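From: Fergal Hegarty
To: teleop-demos list
Date: January 2, 2023
Subject: Re: woven things, both hands

Ghazala Bangash wrote:
> We have 58 teleop demos of the two-arm lift and the policy still
> squeezes like it's wringing out a mop. Does anyone grip from
> inside the rim, or do you all pinch the edge from outside?

Inside, if the opening is wide enough. Pinching a braid from outside taught our policy to remove braids, a skill I haven't found a customer for.

Two habits that helped here. Bring both leader arms up at the same speed, even if it feels like carrying soup. And throw out any demo where the operator stops to think, or the robot will learn to stop and think too, with less to show for it. Hammad recorded 165 on Jastero in October and we kept most of them. He has asked for a different chair.

Wrist view matters more than I expected. Stills pasted in below.

Fergal

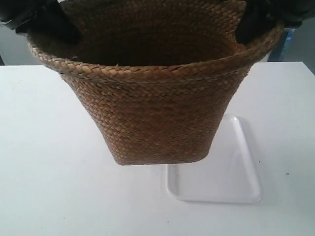
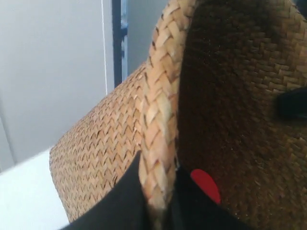 Woven piece, herringbone side and braided rim, close up at the wrist (second still)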